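Handing Part Transfer to a Bench Arm: Setup and Shift Routine

This guide covers moving a manual pick-and-place step at an assembly bench to a small robot arm, and what changes for the person who has been doing that step by hand. It is written for line leads and bench technicians at small shops. It assumes the arm is already assembled, powered and calibrated according to its own manual.

Before you start

You need:

- A bench arm with a gripper suited to the part
- The current work instruction for the station
- A timer and a notepad
- The operator who runs the station now, for a full morning
- Masking tape and a marker

Do not start without the operator. At Stodis we wrote the first program for the Brumari line from the work instruction alone and had to throw it out. The instruction said "place part in fixture." The operator had been turning each part to check the holes before placing it, and that check was not written down anywhere.

Step 1. Record the manual task

Watch the operator complete 12 cycles without talking. Write down every hand movement, including the ones that look like habit. Then go through the list together and mark each line as transfer, inspection or adjustment.

Only transfer lines go to the arm at this stage. Inspection and adjustment stay with the operator until you have a tested replacement for them.

Step 2. Decide who owns what

Rewrite the station sheet with two columns, Arm and Operator. Each line of the task goes in exactly one column. If a line seems to belong in both, split it into smaller steps until it doesn't.

Typical result for a small molded part:

Arm: pick from the start position, move, release at the target.
Operator: load the start position, inspect, clear rejects, restart after a stop.

Have the operator sign off on the sheet before any programming. Changes after that point go through the line lead and get a new revision number.

Step 3. Lay out the bench

Mark the start position and the target with tape. Run the arm through its full travel at low speed with no part and mark the outer limit of its reach. Hand tools and open bins that the operator needs during a run go outside that line, on the side where the operator stands.

Route cables so that they do not cross the pick path. Check again after the first hour of running - cables creep as the arm moves.

Step 4. Teach the pick

1. Place one part at the start position.
2. Bring the gripper in above the part, then lower it until the fingers can close on the edge without dragging on the bench.
3. Save the approach point and the grip point separately.
4. Close, lift, move to the target, release.
5. Repeat 10 times. Log each miss with the position of the part.

Ring-shaped parts can be gripped across the outside or with one finger through the center hole. Gripping through the hole tolerates more error in placement but can swing the part on lift. We use the outside grip for anything that has to land in a fixture.
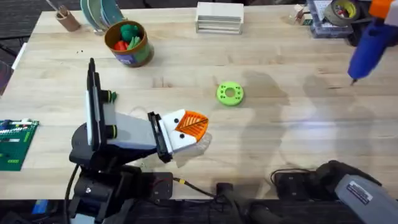
Tharun Rao
Automation Technician, Stodis

The green ring is the part to be moved, with the gripper and its orange finger to the left of it. Small parts, a cup, a round container and the organizer are kept along the far edge of the table.

Step 5. Run the first shift side by side

For the first shift the arm runs at half speed and the operator stays at the station full time. Use the stop button freely. Every stop gets one line in the log: time, what happened, who restarted.

Review the log at 3 in the afternoon, while there is still time to correct a taught point and rerun it. Do not raise the speed on the same day.

Step 6. Update the job, in writing

The operator's work is now loading, inspection and recovery. That is a different job and it needs its own training record. On the Brumari line we found that inspection took longer than planned once it was no longer folded into the handling, so we lowered the hourly target until the new times had settled. Leaving the old target in place pushes people to skip the check.

Also agree on breaks. An arm that keeps running while the operator is away will fill the target area, so pause it at the station before leaving - do not ask a neighbor to keep an eye on it.

Common problems

Part slips on lift: lower the grip point slightly and reduce lift speed before increasing grip force.

Arm stops at the same point every cycle: check for a cable pulled tight at full reach.

Operator keeps moving the part by hand before the pick: the start position is marked in the wrong place. Move the tape to where the part naturally gets put down and teach the pick again.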